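生活デザイン演習 最終レポート
寝室の「とりあえず置き」を減らす ベッドまわりの衣類と寝具の片づけ調査
2023年5月提出

1. はじめに

テーマは寝室の片づけ。最初は台所の予定だったが、事前アンケートで「家で一番散らかる場所」を聞いたら寝室が思ったより多く、途中で変更した。そのため準備期間が短い。先行研究の章は薄いです、すみません。

この班で考えたかったのは「とりあえず置き」。洗うほどでもないが、たんすに戻すのも気が引ける服。あれがどこへ行くのか。うちの班では全員、椅子かベッドの枠だった。

2. 方法

(1) アンケート。学内で配布、有効回答66件。質問は5問。自由記述あり。
(2) 訪問。協力してくれた5軒の寝室を見せてもらい、片づけを一緒にやりながら話を聞く。
(3) 片づけ後7日間、服と寝具の置き場所を本人にメモしてもらう。

記録用紙は前年度の班が作った「Tendo」という様式を借りた。置いた物、置いた場所、次にいつ使うか、の欄がある。欄が小さくて書きにくいと全員に言われた。集計は表計算ソフトで手入力。

なお訪問先の家はレポート内では名前を出さず、特徴で呼ぶことにする(ござの家、二段ベッドの家など)。

3. アンケートの結果

一度着た服の置き場所は、椅子の背、ベッドの上や枠、床、の順。ハンガーに戻す人は少なめ。自由記述で多かったのは「明日も着るから」。ただし「明日着る」と書いた人に追加で聞くと、実際は着ていないことがけっこうある。次の日には別の服がその上に乗る。下のほうは忘れる。

寝具については「畳む時間がない」より「畳んでもどうせ夜使う」が目立った。これは予想と逆。時間の問題だと思いこんでいた。

4. 訪問 ござの家

ベッドに細かい編み目の敷物(竹か籐)を敷いている家。ベッドの枠は赤みのある濃い茶色の木で、横に服を掛けるのにちょうどいい高さ、と本人が言う。オレンジ、ベージュっぽい色、薄緑、黒、紺の服が枠の脇に重なって掛かっていて、紺のものは床に近いところまで下がっていた。敷物の上には白いシーツか上掛けがくしゃくしゃのまま広がり、ベッドの端から垂れている。

話を聞くと、掛ける順番に決まりはない。帰ってきて脱いだら、手が届くところへ。だから山の中がどうなっているか本人も把握していない。

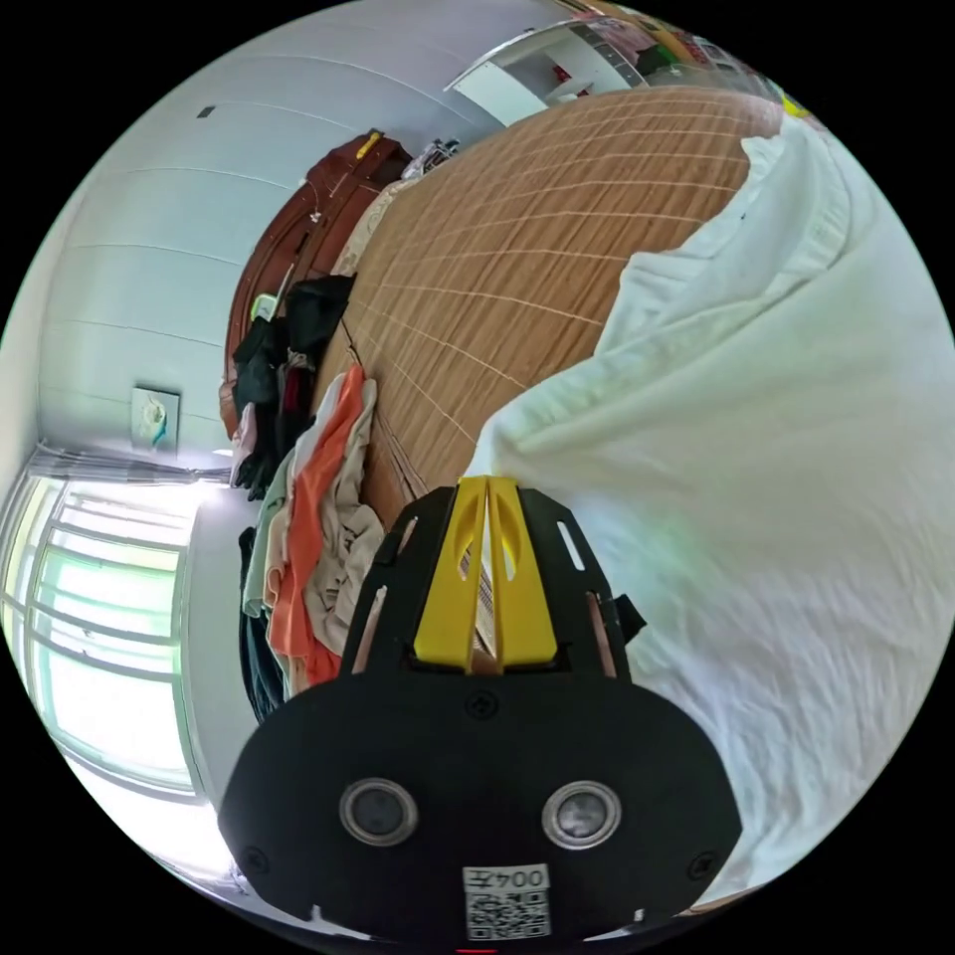

そこで手順を決めた。先に白い布を畳む。服から始めると、分けた服を置く平らな場所がない。ベッドの上を空けてから、服を一枚ずつ広げて「洗う」「また着る」「しまう」に分ける。一枚持って迷ったら「洗う」に入れる。迷っている時間が一番長いので。

白い布はまず長いほうを半分、もう一回半分、それから足元側から巻くように畳んだ。四角くきっちりは一人だと無理。二人で端を持てば早いけど、毎朝二人いるわけではない。巻く畳みかたで枕元に寄せるところまでを目標にした。

枕元の小物も少し見直した。ベッドの頭の部分の上に小物を乗せる癖があるとのこと。落ちると拾うのが面倒なので、浅い箱をひとつ置く案を出した。ここは後で書く。

5. ほかの訪問先

二段ベッドの家。下の段は寝る場所、上の段は物置。服が上に放り投げられていて、降ろすのに踏み台が要る。降ろさないので増える。ここは上の段の柵にフックを付ける案。

布団の家。敷きっぱなし。押し入れの前に衣装ケースがあり、まずそれをどかさないと布団が入らない。片づけのための片づけが必要な例。

残りの家は比較的すっきりしていて、あまり書くことがない。ただ、片方の家で「椅子を捨てたら床になった」という話が出た。椅子がなくなれば置かなくなると思ったらしい。置き場は移動するだけ、というのは班の中でもかなり議論になった。

6. 提案

とりあえず置きをゼロにするのはやめた。無理。かわりに、場所と量を決める。

・「また着る」専用の掛け場所をひとつ作る。ベッドの枠に直接ではなく、壁側か扉の裏。
・掛ける数に上限を決める。上限は本人が決める。こちらから押しつけた家では続かなかった。
・朝は白い布や毛布を寄せるだけでよい。畳めない日があってもよい。
・小物は浅い箱。ふたなし。ふたがあると上に物が乗る。

掛け具は試作した。仮の名前は「Cilodine」。細長い板に掛け棒を並べ、左から着た順に掛ける。右端が埋まったら左を洗濯へ。試作は段ボールと丸棒なので、厚手のパーカーを掛けると傾く。次は木で作りたい。

参考に見た既製品は、Birnovの掛け具の図面とÓ Néillの棚。どちらも寸法の取りかたを参考にした。形はまねしていない。

7. 七日間の記録から

メモを全部書いてくれた家と、途中から白紙の家がある。白紙のところは集計から外した。書いてあるぶんだけ見ると、前半は専用の掛け場所を使い、後半で一度崩れて、休みの前にまとめて戻す、という流れが共通していた。崩れるきっかけは雨。濡れた上着を掛ける場所を考えていなかった。完全に抜けていた。

ござの家は、寝具を寄せるほうは続き、服のほうは枠に戻りがち。「枠のほうが近い」とのこと。距離にすると数歩だが、寝る前の数歩は遠いらしい。掛け場所を枕側へ移してもう一度試すことになった。

8. 反省と今後

・調査の季節がかたよった。12月の厚い服でやったら結果が変わるはず。
・片づけ前の状態を同じ基準で比べられるようにしてなかった。面積を測るべきだった。
・アンケートの選択肢に「ベットの枠」を入れ忘れ、自由記述から拾い直した。
・掛け具の強度。

面積の測りかたは、方眼の布を横に置いて見比べる方法を検討中。後期の演習で続ける場合は、記録用紙の欄を大きくするところから始めます。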